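Food facts for kids | Where does it come from?

Why does bread rise?

Bread dough starts out small and heavy. Leave it in a warm place for an hour or so and it can grow to twice the size. The thing that makes this happen is yeast.

Yeast is a tiny living thing, much too small to see on its own. It belongs to the same family as mushrooms. In the shops you can buy it as dry grains in a packet, and it stays asleep until it gets water.

When yeast wakes up in the dough, it feeds on sugars that come from the flour. As it feeds, it gives off a gas called carbon dioxide. The gas makes bubbles.
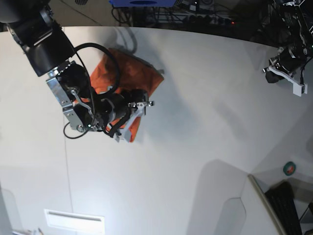
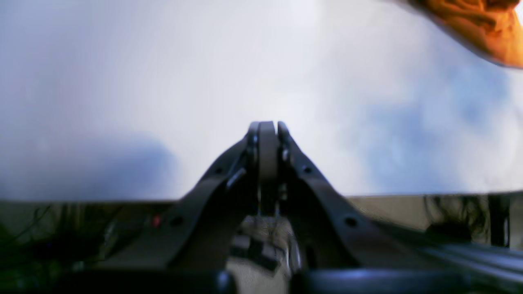
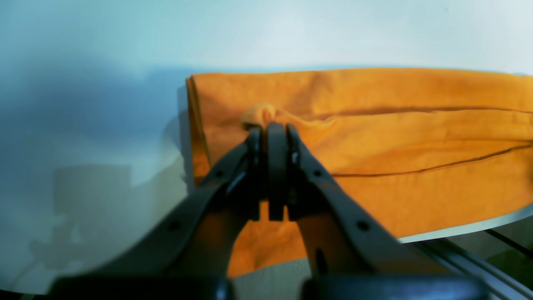

The bubbles would float away if the dough did not hold them in. Flour has protein in it, and when you add water and knead, the protein joins up into a stretchy net called gluten. Each bubble pushes on the net and the dough swells up - a bit like lots of very small balloons.

Yeast likes to be warm. In a fridge it works slowly. If the water is too hot, the yeast dies and the loaf stays flat. Ilari Kauppinen, a baker in Stonville, makes 40 loaves every morning and mixes his dough with water that feels just warm on his hand.

In the oven the bubbles get bigger for a few minutes. Then the heat kills the yeast and the dough sets firm. Cut a slice when the loaf is cool and look for the holes the gas has left.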